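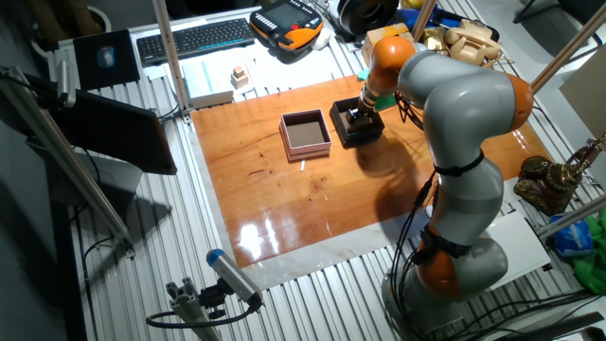 An afternoon at the Onishi open day

2024-03-20

I have been promising myself a trip to the Onishi open day for two years running, and this time I finally went. Back in January I signed up on their page, got a number in the high seventies, and figured I had missed out. They take 80 people. I was number 75. So I drove out after lunch with a thermos and a notebook and came home with four pages of scribbles, which I'm going to try to turn into something readable before I lose the thread.

Onishi shares a building with a packaging outfit called Trillura, and you walk through the Trillura side first. Nice people, big machines, very loud. They gave us earplugs and a quick tour of the carton line, and I could have stayed there an hour, but I had my name down for a bench session in the back and those only take 6 people at a time.

The bench session was the best part of the whole day!

If you've only seen robot arms in car commercials, the size of this one is a surprise. It stands on a workbench made of ribbed aluminum panels, gray links with orange joints, and it reaches up and over like a desk lamp. When our group shuffled in, the gripper was already pointing down into a little dark brown box on a wooden board. There was a second box on the same board, a paler one, a bit bigger. I loved that it was a real working bench, too – keyboard and mouse at the far end, the teach pendant lying next to them, a small stack of wooden blocks on a sheet of paper, and a cream-colored old telephone with gold-toned parts in among everything. There's an even fancier brass one off to the side. I want that telephone very badly.

Our host was Masaru Sakai, who has a very calm way of explaining things and clearly likes questions. He started with the boring stuff (his word) and I didn't find it boring at all. Where you put the box matters. How you light the board matters. He talked for a good while about shiny surfaces, and once he had said it I couldn't stop noticing how much that board shines, and how big a shadow the arm throws across the right side of it. A person reaching into a box ignores all of that without thinking. A camera has to be taught to.

Then he ran the program for us. The job was to reach into one box, pick up a small part, and set it down in the other, and I know how that sounds written down. It was wonderful to watch anyway. The arm comes in over the box, slows way down for the last little stretch, closes, pauses, and lifts straight up before it goes sideways. Masaru said the straight lift took them ages to settle on. An earlier version swung off at an angle and kept clipping the rim.

It missed twice while we were there. Both times it went back up and tried again, and the whole group cheered when it got the part on the second go. (We were a very supportive crowd.)

A few things I wrote down, in no order:

The software that plans the moves is called Ilo, and they wrote it in house. The screen they showed us was mostly plain lists of positions with short names. I had expected something flashier and liked this better.

You can teach a position by moving the arm with the pendant and saving the spot. A boy of maybe ten in our group got to do this, and he was careful and very good at it. I got a turn after him and I was not as good.

The cables run down the outside of the arm, strapped together in bundles. I asked why they don't go through the middle. Masaru said these get swapped so often during testing that they'd rather have them where they can reach them. Fair enough.

After the bench session there was coffee and a short talk by Munther Farah from Undel, who works with Onishi on the gripping side. His talk was about fingers, pretty much. How wide to open, how hard to squeeze, when to give up and start over. He had a tray of old fingertips to pass around, some printed, some cut from rubber, most of them chewed up along one edge. I asked if they kept the failures on purpose and he said yes, every one, with a label on the bottom saying what it dropped. I would happily read a book of those labels.

If you're thinking of going next time, sign up early and pick a bench session over the big tour if you can only do one. Wear shoes you can stand in, too – there are hardly any seats in the back. Parking is behind the Trillura building, past the loading doors, and the sign for it is tiny.

I've already asked to be on the list for the next one. Masaru said they hope to have two arms working from the same board by then, handing parts to each other, and I'd like to be in the front row for that.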